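The Woman Who Answers Every Birthday Post

Annick Pichon has wished happy birthday to 1,629 people she has never met. She has a spreadsheet. I asked whether the spreadsheet was strictly necessary and she looked at me the way you'd look at someone who asked whether the stove was strictly necessary for soup.

"If you wish somebody a happy birthday twice in the same year they think you're a bot," she says. "If you miss them the next year they think you're mad at them. So yes, there's a spreadsheet."

Pichon is a moderator on Nallidel, a message board that started out being for people who collect train timetables and is now for people who used to collect train timetables and would like to talk about their knees. Its off-topic section has a birthday thread. The thread is older than some of the members. Every morning, before work and before coffee, she opens it, checks who is due, and writes each of them something.

She doesn't paste. She is firm on this. A person who likes bread gets a bread joke. A person who posted in July about a divorce gets something without a joke in it. A member called Hnatiuk, who has never once replied in all his years on the board, gets the same three words annually, and she says she'd feel terrible changing them now.

"He logs in to read it," she says. "I can see the last-active time. He comes in, he reads it, he leaves. That's our whole relationship. I'd say it's going pretty well."

We talked in the back office of the print shop where she does the books. It's a room with one purple wall, which she voted against, and a desk lamp that hums. She answered the phone twice while we were talking, once for a customer and once for her mother, and used the same voice for both.
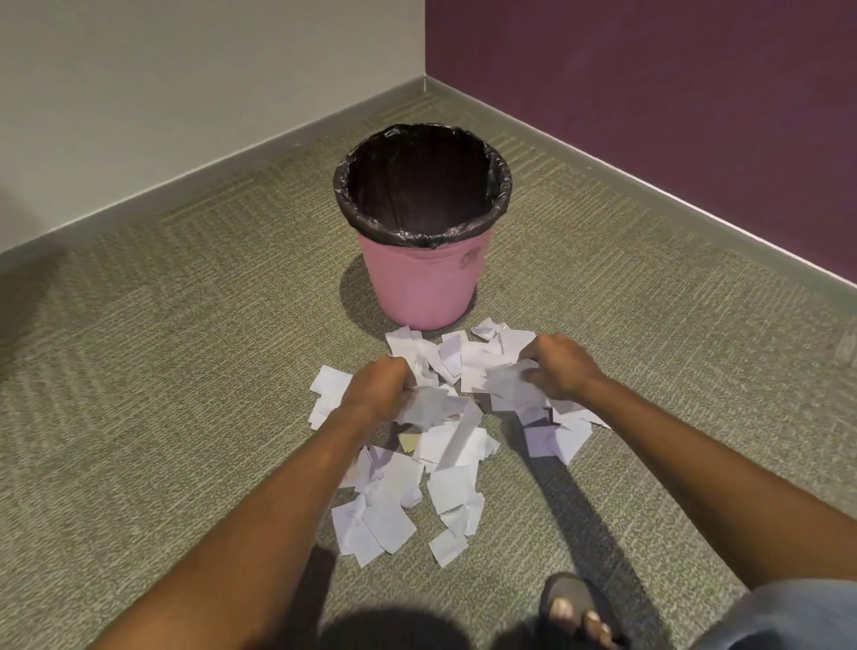

The corner by the purple wall, with the pink wastebasket.

I wanted to know how a person ends up doing this. She said it began with her own birthday, which went badly.

"I posted 'it's my birthday, I'm eating a sandwich in a parking lot,' and I got 2 replies. One was from someone selling patio furniture. The other was from Nhi, who wrote four paragraphs about sandwiches. I'd never spoken to her before in my life."

Nhi is Nhi Phan, and I called her that evening to get her side. She remembers the sandwich. She also remembers it as egg salad, which Pichon disputes (tuna), and the two of them have apparently been going back and forth over it ever since with no movement from either party.

"I was bored at work," Phan says. "Please don't make me sound kind. I had ten minutes and an opinion about mayonnaise."

Phan no longer posts on Nallidel much. She moved most of her talking over to Dostine, which is newer and sends you a little shower of confetti when you log in on the right date. Pichon has looked at Dostine and has feelings about the confetti.

"It says 'Everyone at Dostine wishes you a happy birthday.' Everyone! The guy who fixes the servers? He's never heard of me. He's got his own problems."

Does she think people can tell the difference? She thought about it for long enough that I checked my recorder.

"Some can. Some would rather have the confetti, and that's fine, I'm not going to chase them down the street. You get a few who complain. I had a man tell me to stop filling the thread with drivel, so I asked when his birthday was. He told me. It was the next day."

She wished him a happy birthday. He wrote back "ok." It's in the spreadsheet, under a column called Notes, between someone's new hip and someone else's parrot.

The column is the best part, and she let me scroll through a little of it with the usernames covered by a sticky note. It reads like a small town overheard through a wall. "Hates being called buddy." "Dog is Grultau, NOT Grultow." "Says he's turning 40, said this last year also." "Wife passed, don't mention cruise." One row just says "careful," and she wouldn't tell me why.

Grultau the dog, I should report, also gets a birthday message. Pichon was a little defensive about it.

"His owner made him an account. He's a registered member. I don't make the rules." She does in fact make the rules, or at least she's one of three people who can change them, and I pointed this out. "Fine. I made that rule."

There was a stretch, a while back, when she quit. The board had a falling-out over signature images, the sort of argument where people who have never met announce that they are leaving forever and then come back to see who's upset. Membership dropped by 600. Pichon got tired of reading it and stayed off for a whole month.

"I figured someone else would pick it up. And someone did, sort of. They made a post that said 'Happy birthday to everybody this month.' One post! I was furious. I was back by dinner."

She caught up on the ones she'd missed, each with an apology. It took her until two in the morning and a full pot of tea. Phan, who got one of those late messages, says hers ran to four paragraphs and was entirely about egg salad.

I asked Pichon what happens on her own birthday now. She made a face. The thread gets long, she says, and people are very nice, and she spends the entire day typing thank you, one at a time, because after all this she can hardly paste it.

"I don't get to go anywhere. Last year I ate lunch over the keyboard."

What was lunch?

"Tuna," she says. "You can put that in. Make sure Nhi sees it."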